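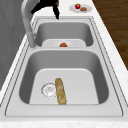
Skovora Kitchen Scene Pack, used for a home-built arm
Review by Dennis Makokha

I bought this pack in July, when my arm was already standing on the bench in the shared workshop but I was still afraid to let it move near anything made of glass. The arm is a Nedum kit with a gripper that I changed myself, and the job I want from it is simple to say: take things out of the sink and put them on the counter. For practicing such a job in simulation I needed a sink, and drawing a good one by myself would take me the whole summer.

The pack comes as a download. Installation was not difficult, but the manual supposes that you already know the simulator well. I lost one evening because my gripper was imported with the wrong scale. After I corrected the units in my own file, everything was in the right place. My computer has 2 graphics cards from different years and I used only the older one, which was enough.

What I like most is the sink itself. The basins have rounded corners and the divider between them is modeled as a solid part, so the fingers really hit it if the path is planned badly. Mine hit it many times. In my first 200 attempts I learned more about my wrist joint than in all the weeks before.
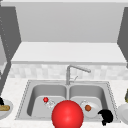
The sink from the front, with the large red ball at the edge and a small one in the left basin.

The glass is the weak point. It is drawn so pale that against the gray metal my detection often does not find it, and when it lies on its side it is even worse. I wrote to Skovora about this and received a polite answer that the material can be changed in the settings. It can, but then the plates also changed on my machine, and I had to put them back by hand. I would prefer a separate setting for each object.
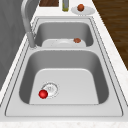 My gripper has a soft pad on each finger, and the pad is wider than it should be for small objects near a wall or on the floor of a basin. I made narrower pads after I saw how often the simulated ones pushed an object away before closing. The arrangement I now repeat most is the one where the red ball lies against the drain, partly over its edge, because there my camera program likes to join the two into one shape. The plate in the far basin, with the small brown food item on it, is easier for detection but harder for the arm, which must reach over the divider.

After 3000 runs the program became slow and I had to restart it. The saved results were not damaged. Before this I tried the free Flellolley scenes, which load faster but have only a flat tray instead of a sink. Nørgaard also sells a kitchen, for 498, and this is too much for a hobby like mine.

I would buy the Skovora pack again for a project with a sink or a counter. If your robot must work mostly with glasses, ask first if the material settings are improved. My next task is the faucet, which I have until now only told the arm to avoid.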